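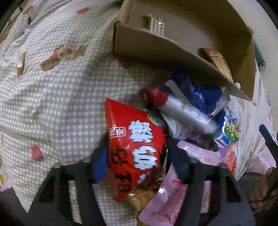

Issue 18, page 7

Reading time: 4 minutes

We use cookies to remember your settings and count visits. Accept / Manage choices

Call for participants: overnight listening sessions at the Hennessy

Korkano is looking for people to take part in a series of overnight listening sessions at the Hennessy, a former hotel on the edge of Gillovgate. The sessions start in March and continue until the building goes back to its owners for repair. No experience with paranormal investigation is needed. We want a mix of people who have done this before and people who have never set foot in a building with a reputation.

The project is a follow-up to our written survey of former guests and staff, which brought in 183 accounts of unexplained sounds. Most describe footsteps on the second floor, a door closing, or a low voice in the back stairwell. Many of them conflict on the time of night and on which room the sound came from. We would like to know how well several people sitting in the same place agree with each other when they write down what they hear, whatever the source of the sound may be.

What you will do

You will be given a chair, a clipboard and a spot in one of the hallways or rooms. Sessions run from 10 p.m. to 5 a.m. with breaks. When you hear something, you write down the time, the direction it seemed to come from, and a short note in your own words. You do not talk to the other sitters about it until the logs have been collected. At the end of the night you copy your notes into Platimero, the log program we use to match them against the audio recorders. Someone will show you how. It takes half an hour or so if your handwriting is clear.

There are no séances, spirit boards, provocation or calling out. If you use a pendulum or dowsing rods at home, please leave them there for this project. Personal EMF meters are also not allowed on the floor, as several of them beep and the beeps end up on the recordings.

Who can apply

You must be 18 or over. You should be able to climb two flights of stairs with a handrail, since the elevator has been shut down. Hearing does not need to be perfect, but we ask you to take a simple hearing check before your first night so we can read your notes fairly. If you wear hearing aids, wear them and tell us the model. Please do not apply if you have a heavy cough or have been told you snore in chairs.

Believers, skeptics and undecided people are all welcome. The application form asks where you stand, and we use the answer to balance the groups.
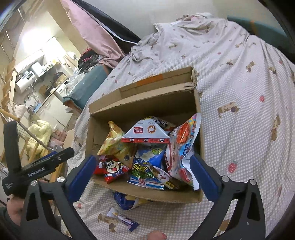
Isn't one night too short to tell you anything, a reader asked after our first notice, when the old place can go quiet for weeks? The same reader said that in her time working the front desk the stairwell was only ever noisy in wet weather, and that anyone sitting there in a dry spell would go home disappointed.

It is a fair point. A single quiet night does not say much, so each sitter is asked to commit to at least two nights, spaced apart, and we will log rainfall and wind along with indoor temperature. We already hold some 900 hours of unattended audio from the building, and those recordings will be used to compare nights with people in the hallways and nights without. A blank log sheet is a valid result. Please turn it in like any other.

Pay and practical matters

This is unpaid. We cover local bus fare, and parking behind the building is free. Heating is limited to the old dining room, so bring warm layers, soft-soled shoes and a flashlight with a red setting. Phones are switched off and left in the dining room during listening periods. If someone at home may need to reach you, give them the project number and we will come and get you.

You may leave at any point in the night. Tell the session lead so your chair can be marked as empty from that time.

Your log will be stored under a number. Names are kept on a separate list and are not published. We may quote from your notes in the final report, with your consent.

How to apply

Pick up a form at the Korkano office in Gillovgate or ask for one by mail. State which nights of the week you can never do, and whether you have stayed or worked at the Hennessy before. Former guests and staff will be placed in their own group. Replies go out within 7 days.

Sign up for the Korkano newsletter. Enter your email address. Unsubscribe at any time.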